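About Korau

We test phones after the launch party is over, and we don't believe the box.
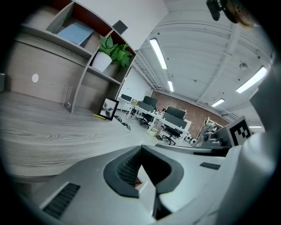 Brunello Bellini thinks that line is too grand. His view, which he sent us by email and which we have kept on this page with his permission, is that most people only want to know if the battery gets through a day, and that a site can be suspicious of everything and still leave them none the wiser. Fair enough. He has been reading us from the start and has been right about us more than once, so the battery result now sits at the top of every review.

Korau is a small, independent site covering mobile phones, and now and then the watches and earbuds sold alongside them. We don't run leaks. Other sites do that well, or at least quickly, and by the time a new handset is announced you will have seen it from every side anyway. What we would like to know is whether the thing does in May what it was said to do at launch.

How we test

Each phone is used as somebody's only phone for 50 days before we give it a score. That means a real SIM, the usual banking apps, bad signal on trains and whatever updates the maker pushes out in the meantime. We know this makes us slow. A review that appears within hours of an embargo lifting was written on software that may never reach the shops, and we have yet to hear a good argument for scoring that.

Charging claims are timed from flat, with the charger supplied. If there is no charger in the box, we say so and add the price of one. "Up to" figures are quoted once and then ignored. Camera samples are published as they come off the phone, including the poor ones.

We don't give marks for promised features. "Coming later this year" scores nothing until it has come.

Who pays

Readers do, for the most part. At the last tally we had 1,222 paying members. There is some advertising as well, sold for us by an agency called Zistasia, and we take none from phone makers or networks. Do you have to take our word for that? Up to a point, yes. The accounts go up every spring and you are welcome to pick holes in them.

Review phones are bought at full price or borrowed for 60 days and sent back. Pisov, the shop we buy from, gets no mention in reviews and no discount code. We have been offered trips to launch events abroad and have turned them down, partly on principle and partly because the same presentation is streamed for free.

Who we are

Kamonchanok Khamphan edits the site and signs off every score. She also wrote our page on refurbished phones, where the word "renewed" gets rather rough treatment. There are seven of us in all, most part-time.

Mistakes

We make them. Corrections go at the top of the article, with the old wording left in so you can see what we got wrong. If you think a score is daft, use the contact form and tell us which test you dispute. Complaints that we are biased against a particular brand arrive from owners of all of them, and we do read those too.

Page last updated May 15, 2025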